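Home News Celebrity Music TV Style Search

Róisín Dolan shares engagement news with fans

Singer Róisín Dolan has confirmed that she is engaged to the actor Ieuan Penry, ending months of guessing by fans of the pair. She posted the news on her own page on Wednesday evening, with a short clip of the two of them eating chips on a sea wall and the words "Yes, obviously".

Penry, best known for playing the younger brother in the hospital drama Vellosine, replied under the post with a single red heart. More than 100 well-wishers had left comments within the first few minutes, among them his co-star Syafiqah Manurung, who wrote that she had kept the secret for 6 weeks and "deserved a medal".

The couple met at a charity quiz in Monel, where they were put on the same team and came last. They were first seen together in public at the launch of Dolan's second album, Plorelia, but neither would talk about it at the time.

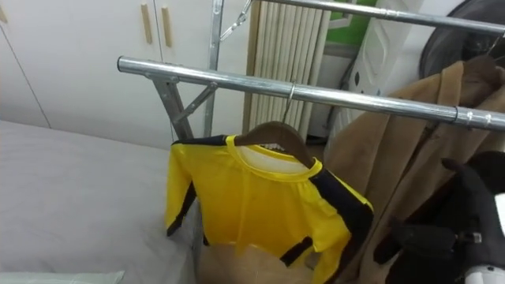
Dolan told listeners to Ailbhe Nic Giolla's breakfast show that there would be no big wedding. She said they had asked about 50 people and hoped to keep it to one day, with lunch at a hotel and music from friends. The dress is still to be chosen. Asked whether she would have something made, she said she would sooner buy one off the peg, and that as far as she was concerned it could spend the night before on a brown wooden hanger hooked over a metal clothes rack like anything else she owned. Penry's suit, she added, was bought in June and has already been worn twice.

The singer returns to work next month, when she starts a run of three shows with the guitarist Tõnu Org. Tickets for the first night have sold out. Penry is filming the new series of Vellosine until the autumn and is not expected to join her on the road.

A spokeswoman for Dolan said no date for the wedding would be given out in advance.

Contact us | Advertise | Privacy | © Hennessy Media | Back to top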